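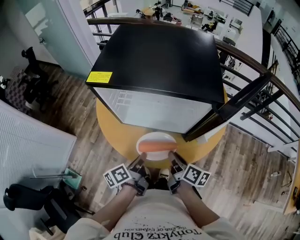 Where Does the Leftover Sausage Go? My Small-Fridge Project

So my topic for the home and food storage unit was mini fridges, and yes, I picked it because I live with one and I'm pretty bad at using it! I wanted to know if a very small fridge can work for one person who cooks a little and snacks a lot, and what the best way is to put food in it without losing half of it at the back.

The setup was simple. I used a compact white fridge with a black top, and I stood it right on a round table so I wasn't crouching on the floor the whole time. My plate of food went in front of it, with the door swinging open to the right. The main test food was one sausage on a round white plate. I know, very fancy. I wanted something with an awkward shape that people really do have left over (my roommates at Prundthorpe voted for pizza, but pizza deserves its own report).

For the notes I kept a log of every time I put something in or took something out. I ended up with 131 entries over the month of June, and I typed them all up in one long table that my instructor, Bahman Shahbazi, told me to please move to the appendix. Fair enough!

What I found out about plates

The plate matters way more than I expected. A big dinner plate with one little thing on it eats up a whole shelf, and then you start stacking stuff on top of it, and then you forget it's there. I wrote "plate too big" in my log so many times that I started shortening it to PTB. When I switched to smaller dishes I could get a drink and a yogurt in next to the leftovers and still close the door without pushing.

Long foods are their own problem. If you lay a sausage sideways it can hang over the rim of a small dish, and then it rubs against whatever is beside it. I like how plump and shiny it looks up close, but shiny also means it slides, so I got into the habit of carrying the dish level and slow.

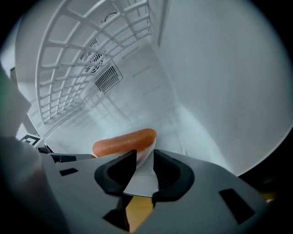

What I'd change next time

1. Start with the fridge empty. I began with a jar of pickles and some old sauce in there, and they got in the way of everything for the first 3 entries until I gave up and moved them.

2. Put the table where the door can open all the way. I lost a lot of patience to a door that bumped into my chair.

3. Use the same dish the whole time, or at least write down which one it was. My early notes just say "dish," which is no help to anyone, me included.

4. Cover the food! I did this from the middle of the project on and the fridge smelled a whole lot better.

I'd also like to try it again with two people sharing, as I think that's where a fridge this size would get really tight. Bahman suggested adding a shelf map taped inside the door, and I'm going to try that in the fall.

More student projects
Kosen Dorm Kitchen Survey
Drying Racks for Tiny Sinks
Krishnan Hall: Who Took My Lunch?
Bornar Shelf Build, Part 2
A Packed Lunch Diary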